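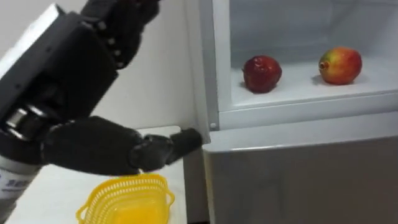
Figure 3. Refrigerator with the upper compartment open and two fruits on its floor.

4.2 Whole fruit and the use of shelf space

Of the 149 households that kept a storage diary in April, 38 reported putting whole fruit straight onto a refrigerator surface, with no bag, bowl or drawer. We call this open placement, following the coding scheme of Holub and Marquez. The fruits in Figure 3 are stored this way, set apart from each other on flat white plastic. The one on the left is dark red and roughly round and resembles a pomegranate.

Open placement was more common in upper compartments than in lower ones. Respondents gave two main reasons: they wanted to see the fruit when the door was opened, and the drawer was already full of vegetables. Eleven households also said that thick-skinned fruit did not need covering. We did not test this claim.

Spacing was coded separately. Items were marked as spaced if a gap could be seen between them and as touching otherwise. Two coders, Bezerra and Thaweesak, worked through the entries independently and settled differences by discussion. Most of the differences concerned fruit that leaned against a jar or a carton, which the first version of the scheme did not cover. Such cases were coded as touching in the final data. Households that moved fruit between compartments during the month were coded by their first entry only.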